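Tanel Robotics withdraws gripper firmware after closing-force fault

MOTAUNG: Tanel has withdrawn release 2 of its Cusis gripper control software following confirmation of a fault that can cause a hand-held or arm-mounted gripper to continue closing after the operator has released the trigger. All affected units have been placed under a stop-use notice. No injuries have been reported to the company.

The fault was identified in February during routine handling work at the Lumau site. An operator reported that the jaws had tightened on a piece of fruit without a command. Review of the stored logs found 70 such events across 1,605 recorded grasps. In each case the controller had lost its force reading and defaulted to its last closing instruction, where the design called for it to hold position and sound an alert.

A total of 872 units were supplied with the affected software. Tanel has written to every registered customer and asks that anyone who has acquired a unit second-hand contact the company directly.

The company recognises that the fault should have been detected before release. Bench testing was carried out on rigid test blocks, on which a lost force reading triggers a separate motor cut-out. Soft goods such as produce do not offer enough resistance to trigger that cut-out, and the test program did not include them. It has now been revised to cover handling work with two grippers in use over mixed fruit, including apples, oranges, mandarins and plums.
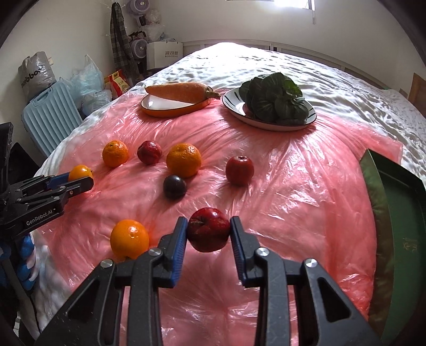
What customers should do

Customers should switch off affected units, disconnect the power supply and store the grippers with the jaws open. Fingers should be kept clear of the jaws and linkage arms while the power is connected. Units should not be returned to service on the earlier software unless Tanel has confirmed in writing that the hardware is compatible.

Corrected software is undergoing independent assessment and will be provided at no charge. Customers who would prefer a refund may apply through the Motaung service centre, which is open from 8 a.m. to 6 p.m.

Tanel apologises to its customers for the disruption to their work. A further notice will be issued when the assessment is complete.

Media and customer enquiries: Tanel Communications Office, Motaung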